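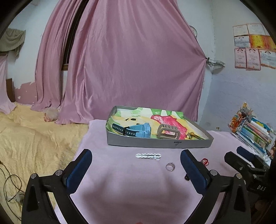
1/9 Small things on a cloth
A short thread on our work at Dromura. We ask a narrow question: when you teach a robot to pick up thin and small objects, does it help to collect the examples by hand, in real homes, with a hand-held gripper?

2/9 What we collect
One person holds the gripper and moves jewellery and accessories between a table and a tray. In this home we had a beaded bracelet, a clear ring, a hair clip, a watch band and a pendant on a cord. The tray is a grey cardboard box lid. I like it, the wall is low and the jaws can come in from the side.

3/9 How much
For this part we have 165 recordings in 3 homes. Ama Laryea planned the order of objects, so that the same one does not always come first.

4/9 Why the ring is difficult
A clear ring has almost no edge for the camera. When it stands upright the pads can close on it well. When it lies flat on cloth, they push the cloth also, and the fold moves everything beside it.

5/9 The test
We trained two policies, one with home recordings and one with the same number from our lab bench. Then each made 50 tries per object, on a cloth it had not seen.

6/9 The result
For the bracelet, the home policy succeeded in 20 more tries than the bench policy. For the ring lying flat we found no difference I would defend. Both were poor.

7/9 What I think
The bench has one plain mat and one lamp. Homes have pink cloth, curtains, books, cables. Daiane Toledo believes the gain comes from the background. I believe it comes from the cloth, which is soft and changes how the jaws must approach. We have not separated these two yet.

8/9 A mistake of mine
In the first recordings I lifted the bracelet always from the same side, and the policy learned my habit. Arlindo Caldeira noticed it when he plotted the approach angles. We recorded that set again in July.

9/9 Next
Tarcísio Damasceno is preparing bench recordings with loose cloth and nothing behind it. If you have worked with chains or cords on fabric, please write to me, I would like to compare how you count a success.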